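Tredik Desk, Light Wood Grain

Home > Office > Desks > Tredik

The Tredik is a plain straight desk for offices, front counters and shared work rooms. It has a light wood-grain top in pale beige and comes as a single section or as a set you place end to end. All sections are the same height, so a row of them gives you one long working surface with a seam where they meet.

We carry it in two lengths. The short one suits a laptop and a notepad. The long one has space for a second person or a monitor on a stand. Both ship flat with the hardware bag taped inside the carton. You will need a Phillips screwdriver, and a second pair of hands helps when it is time to turn the desk over.

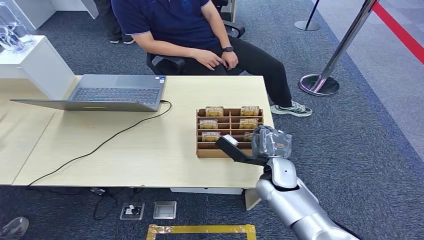

Tredik desk with a second section at left. Laptop, cardboard organizer and chair not included.

The top wipes clean with a damp cloth. Use a mild soap on ink or coffee and dry it afterward. Do not use scouring pads or solvent cleaners - they will dull the finish. Put a pad under anything hot.

There are no cable holes in the standard top. Cords can run over the front or back edge. If you want them out of the way, the Kokau cable tray screws to the underside and holds a power strip and the slack from a charger. It fits either length and is sold separately.

Setting up a row

Put the first section where you want it and level it with the feet before you bring in the next one. On carpet, let the desk stand for a day and then check the level again. Joining plates are included with every set of two or more. Single sections bought at different times can be joined too, but you have to order the plates (Skandard joining kit, one per seam). Tops from different batches may vary a little in color.

Details

Load limit per section: 300 lb, evenly spread
Joining screws per seam: 6
Leveling feet per section: 4
Finish: light wood grain
Assembly: required

Delivery and returns

In-stock desks leave our Tavares warehouse within 9 business days. Orders of more than one section go by freight and the carrier will call to set a time. Please open the cartons and look over the tops before you sign. Unassembled desks can be returned in the original packing. We do not take back desks that have been put together unless a part is faulty.

Replacement feet and screws are listed under Parts.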